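Stainless mixing bowls: shiny side out or who cares?

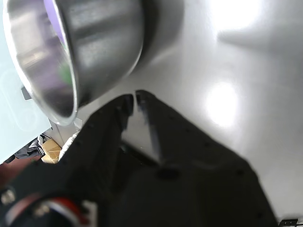
mintlid628 wrote:
So I finally gave up on glass and bought a stainless bowl from Fedwood, and I love it, except every smudge shows on that polished outside! I wash it, towel it, and ten minutes later there are fingerprints all over it again. My kitchen is all pale glossy stuff too so it's glare on glare in there. Do you all polish yours or just live with it?

keltach_baker wrote:
Live with it. It's a bowl. Mine has been through 400 loaves, easy.

jia_bakes wrote:
Disagree, sorry! A splash of white vinegar on a soft cloth, 2 minutes, done. I do mine after every dough day and the rim still looks great.

keltach_baker wrote:
Every dough day?? I have laundry.

flaltholm200 wrote:
Vinegar is fine but rinse it well. And please don't use the green scrubby side of the sponge, I ruined a good one like that in February (still mad). Also check the rim, mine used to trap flour under the curl.

mintlid628 wrote:
Ooh, no curl trouble so far but I'll look tonight. Trying the vinegar first, then maybe joining the lazy team.

keltach_baker wrote:
We have snacks.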